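共同キッチン「Plotville」、食器と水切りを入れ替え　木の道具を中心に

賃貸集合住宅の一階にある共同キッチン「Plotville」で、食器と水切り、卓上の小物の入れ替えが終わり、新しい配置での利用が始まった。予約の方法と利用料はこれまでと同じ。入居者は無料、入居者以外は一回2000円で、電子レンジを除く備え付けの器具がそのまま使える。

Plotvilleは広さ14平方メートル。もとは管理用の物置だった部屋に流しと作業用の大きなテーブルを入れ、入居者が自室の台所では手狭なときに使う場所として開いた。オープン当初の食器は入居者が持ち寄ったもので、大きさも厚みもばらばらだった。持ち寄り品は数が増えるにつれて棚からあふれ、春先に棚卸しをしたところ、皿と鉢だけで74点あった。欠けたもの、重ねると傾くもの、長く出番のなかったものを外し、引き取り手を募ったうえで、普段使いの分を新しくそろえることになった。

新しい道具の選定は、内装と収納を手がけるHoselierが引き受けた。条件は三つあった。洗ったあとにどこへ戻すかが見てわかること、片手で持てること、テーブルの上に出したままでも作業の邪魔にならないこと。色については「白でそろえる必要はない」という入居者の声が多く、皿もマグも色違いで入れている。

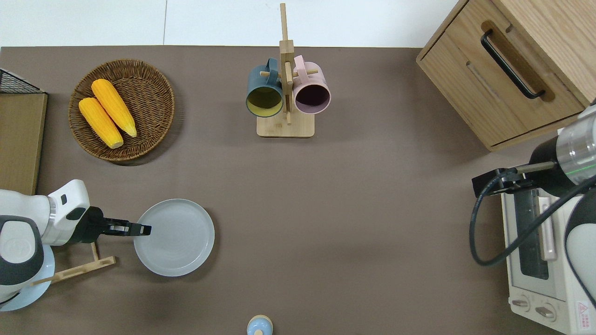 マグは木製のスタンドに伏せて掛ける。籠のとうもろこしは黄色が目立つ。

マグを掛けるスタンドは、四角い台に柱を一本立て、横に短い棒を出した形のもの。以前はマグを棚の奥に重ねており、下のものを取ろうとして上のものを落とす事故が続いていた。今回は取っ手を棒に掛け、口を下に向けて置く。色は濃い青緑で内側が黄緑のものと、淡いピンクで内側が濃いえんじのものがある。形が近くても色で見分けがつくので、途中で自分のマグがわからなくなることが減ると見込んでいる。

皿は食器メーカーMindulleyの丸皿を使う。色は明るい灰色、淡い水色、黄色。灰色の皿は縁が立ち上がっていて、汁気のある煮物や、ソースをかけた料理にも使いやすい。候補には柄物も挙がったが、持ち寄りの鉢と一緒に並べたときの落ち着きを考え、無地に絞った。追加で買い足すときに同じものが手に入ることも決め手になったという。

皿を立てる水切りは、木工所Sugiyamaの木製の品に替わった。以前の金属製の水切りは流しの脇に置いていたが、幅を取り、大きな鍋を洗うたびに動かさなければならなかった。新しいものは背が低く、薄い色の木の桟に皿を一枚ずつ立てる。テーブルに置いておけるので、洗う人と拭く人が流しの前で重ならずに済む。

木の水切りについては、説明会で「かびが心配だ」という意見も出た。Hoselierは、皿を濡れたまま長く立てておかないこと、一日の終わりに水切りを持ち上げて底に風を通すことの二点を利用の決まりに加えた。週に一度、水曜日には水切りを洗い、窓のそばで陰干しする。直射日光に当てると木が反ることがあるので、ベランダには出さない。傷みが出た場合は、Sugiyamaが桟の部分だけを取り替える。

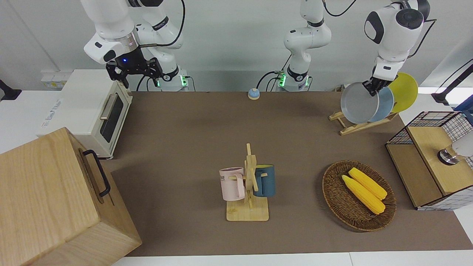
木製の水切りに立てた灰色、水色、黄色の丸皿。奥の隅は白いオーブントースター。

立てる順番にも目安ができた。大きい皿を手前、ほかの皿をその後ろに置く。色ごとの決まった場所はなく、手前から順に取って構わない。詰めて立てると乾きが遅くなるので、皿と皿の間は空けておく。鉢や深い器は水切りに立てず、布巾の上に伏せる。布巾は各自で持参し、使ったあとは持ち帰る。

テーブルには茶がかった灰色の大きなマットを敷いた。天板は白く、以前から熱い鍋を直接置いた跡が気になるという指摘があった。マットは手前の縁だけを残して天板の大部分を覆う大きさで、皿を置いたときの音も小さくなった。ただし耐熱の鍋敷きの代わりにはならない。鍋やオーブントースターから出した天板は、必ず鍋敷きに置くよう呼びかけている。

オーブントースターはこれまで使っていた白いものを引き続き使う。買い替えの案もあったが、扉のガラスと横長の取っ手を磨き直し、焼き網を交換することで話がまとまった。使う前に庫内のパンくずを落とし、使い終わったら十分に冷めてから拭く。消費電力の大きい器具を同時に使うとブレーカーが落ちることがあり、電気ケトルとの同時使用は避けてほしいとしている。

利用の時間帯は朝の8時から。夜は階上の部屋への音を考え、洗い物を早めに済ませるよう求めている。冷蔵庫の棚は前回の見直しで区分けが済んでおり、今回は変更がない。名前と日付のない食材を週末に処分する扱いも変わらない。

入れ替えにあわせて、野菜や果物を置く場所もできた。編んだ丸い籠を卓上に置き、家庭菜園や実家から届いたものを分け合う。とうもろこしのようにかさばるものは、冷蔵庫の棚よりも籠のほうが収まりがよい。ただ、とうもろこしは時間がたつと甘みが落ちる。籠に入れた人はその日のうちに声をかけ、残った分はゆでるか、粒を外して冷凍する。切った野菜や火を通したものは籠に入れず、冷蔵庫へ。

籠から持ち帰るときは、備え付けのノートに品名だけを書く。持ち込んだ人への返礼は不要とした。以前、お返しの菓子が重なり、かえって気を使うという声があったことによる。
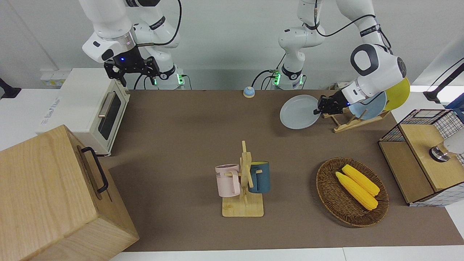
説明会では、皿の枚数が足りるのかという質問もあった。Plotvilleでは普段使いの皿を少なめにし、人数の多い集まりのときは、棚の下段に残した持ち寄りの皿を出す方法をとる。使い終えた分は下段に戻し、水切りに残さない。普段の皿と混ざると戻す場所がわからなくなるので、下段の皿には裏に小さな丸いシールを貼った。シールははがれやすく、洗うときにこすらないよう注意がいる。

入居者からは「洗った皿が目に入るところにあると、次に使う人のことを考えて早く拭くようになる」「黄色の皿に卵料理を盛ると色が沈む。灰色のほうが合う」といった感想が寄せられている。水切りの高さについては、もう少し低いほうが奥のものに手が届くという意見と、今のままでよいという意見に分かれた。Hoselierは夏まで様子を見て、必要なら置き場所を変える。

棚まわりでは、扉付きの収納はそのまま残した。明るい木目の棚には引き出しがあり、黒い取っ手が付いている。中身は計量スプーン、輪ゴム、袋留めなど細かなもので、以前は深い箱にまとめて入れていた。引き出しに仕切りを入れたところ、袋留めが見つからずに買い足すことがなくなったという。包丁とはさみは引き出しに入れず、流しの下の包丁差しに戻す。

持ち寄り品のうち、使わなくなった食器の多くは入居者と近所の希望者に渡った。最も早く決まったのは小鉢で、湯飲みと大皿がそれに続いた。欠けのある器は植木鉢の受け皿に使うという人が引き取っている。残ったものは廊下の箱に入れてあり、月末まで自由に持ち帰ることができる。箱の中の器は洗ってあるが、食事に使う前にもう一度洗ってほしいとのこと。月末を過ぎた分は自治体の区分に従って処分する。

費用は共益費の積立から出した。水切りとマグのスタンドは木工所から直接購入し、皿は割れたときの補充分を含めて注文している。補充分は倉庫で保管し、割った人が弁償する必要はない。割れたときは、破片を厚い紙で包み、備え付けのノートに色を書いておく。破片が水切りの桟の間に残ることがあるので、その日は水切りを使わず、翌日の点検を待つ。

次の見直しでは、鍋とフライパンを取り上げる。蓋の合わない鍋がいくつかあり、蓋だけを先に整理する案が出ている。使い慣れた鍋を残してほしいという希望は、ノートの後ろのページに書き込めば検討の対象になる。あわせて、まな板を立てる場所についても意見を集めている。今は流しの横に寝かせて置くことが多く、裏側が乾きにくい。木の水切りに立てたいという声があるが、皿の桟とは幅が合わず、Sugiyamaに別の品を相談しているところだ。

予約は一階の掲示板にある用紙で受け付ける。入居者以外の利用は前日までに申し込みが必要で、初回は道具の戻し方について短い説明を受ける。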